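Osesa Site Ledger: Setting Up Bid Records

4.2 Opening a sealed tender

Before you start, check that the closing time has passed and that two users with the Witness role are signed in.

1. From the Tenders menu, choose the contract number.
2. Select Open Bids. Both witnesses enter their own passcodes.
3. Compare the number of bids received with the receipt log.
4. Select Lock Prices. Prices can't be edited after this step.

Note: If the screen shows error 103, one of the witnesses has also been entered as an evaluator. Assign a different witness and repeat step 2. 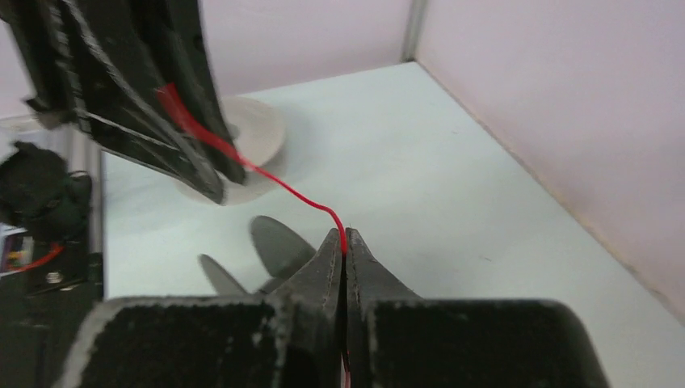 Last changed: Jul 8, 2022

4.3 Recording a variation order

1. Open the contract and select Variations, then New.
2. Enter the reason, the cost and the name of the site engineer.
3. Attach the signed instruction. Files over 16 MB are rejected.
4. Select Submit for Review.

Caution: Do not split one variation into smaller orders to stay under the approval limit. Split orders are flagged in Report 353 and sent to the auditor.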